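Threads > Teodora Berisha > Balloons, a grievance

1/ I have volunteered to make balloon dogs for my niece's birthday. Everyone in the family remembers who said yes. I would like to say it was the wine, but it was ten in the morning. 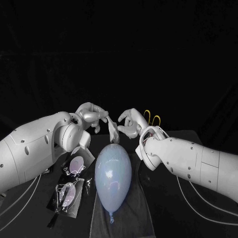

2/ The long skinny balloons come from Skukard in bags of 400. You can't buy fewer. I asked. The woman on the phone said most people "go through them faster than they expect," in the voice of a nurse discussing the recovery period.

3/ First problem: you can't blow these up with your mouth. Grown adults have tried. I tried, and saw a color I don't have a name for, and had to sit on the stairs.

4/ So now I own a hand pump. It's a Wavulon, it makes a noise like a goose being told bad news, and it works very well. Two strokes and the thing is standing up straight and looking at you.

5/ Leave the tail soft. Every guide says this and I ignored every guide. If you fill it right to the end, the air has nowhere to go when you twist, so it goes everywhere, including into the cat's long-term memory.

6/ Now. The knot.

7/ I want to talk about the knot for a while and I'd ask that you let me.

8/ The neck of a balloon is a little scrap of rubber that you have to pinch shut with one hand, stretch with the same hand, wrap around two fingers of that same hand, and then push through a gap that those fingers are currently occupying. The other hand is there for moral support.

9/ My aunt Loretta Delacroix can do it without looking. She tied balloons for a car dealership for one summer in her twenties and it never left her. She did six while telling me about her gallbladder.

10/ "Pinch it and roll it," she says. I pinch it. I roll it. It leaves my hand and goes behind the fridge, making remarks the whole way.

11/ What finally helped, for anyone else who has made promises to a child: let a bit of air OUT before you tie. I had been tying them at full pressure like I was sealing a submarine. A shorter, softer balloon gives you a longer neck and a longer neck gives you a chance.

12/ Also dry hands. I had put on hand cream. I don't want to discuss the hand cream.

13/ Work over a cloth if you have one. On a bare table a balloon rolls off the minute you reach for the next one, and then you're on the floor with it, at my age, at that hour. I use an old towel. Very professional studio I'm running.

14/ Replies are asking about round ones. Round ones are easier to tie and harder to do anything with. You can't make a dog out of a round balloon. You can make a head, and then you have a head.

15/ Iolanda Prado wants to know if I've considered those little plastic clips. Iolanda, I bought the clips. The clips need the same two hands the knot needs, plus good eyesight, plus a third hand for the clip.

16/ OK, the dog. Snout, ear, ear, lock the ears. Neck, leg, leg, lock the legs. Body, leg, leg, lock. Whatever's left is tail. Written down like that it looks like a thing a person could do.

17/ Always twist in the same direction. I was twisting toward me for the ears and away from me for the legs, and the whole animal quietly undid itself on the counter while I was making coffee - I came back to a hose.

18/ First dog: no neck. Second dog: all neck. Mirela Barros, who is a kind person, called that one a giraffe and took it home. I've since been told it's on her dashboard, facing out.

19/ Third dog popped at the second leg. I've stopped flinching. The cat has moved to the upstairs closet and is taking her meals there.

20/ Colors, since someone asked. The bag is assorted, meaning a great many pale blue and one single red that I'm saving like it's a bottle of something. My niece has requested purple. There is no purple. We'll be talking about sadness at this party, age appropriate.

21/ Don't make them the night before, either. I left a row out overnight and in the morning they had all gone a bit wrinkly and thoughtful. Same day or nothing. I've blocked out the whole morning and bought a second pump in case the goose dies.

22/ Current count: 22 dogs that I would show to a stranger. Over half of those have legs of the same length. The guest list is eleven kids, so everybody gets a spare for the drive home, when the first one goes off next to the driver's ear.

23/ My sister called just now to ask how it's going and whether I could also do swords. I said the line was bad.

24/ Update: swords are very easy. It's one fold and a twist. I am furious.

Recent from Teodora Berisha
- The Bittencourt casserole dish, returned at last
- Things I said to the parking machine at Vestcombe
- Erlinda Tiongson was right about the gutters
- Wrapping a bicycle, part two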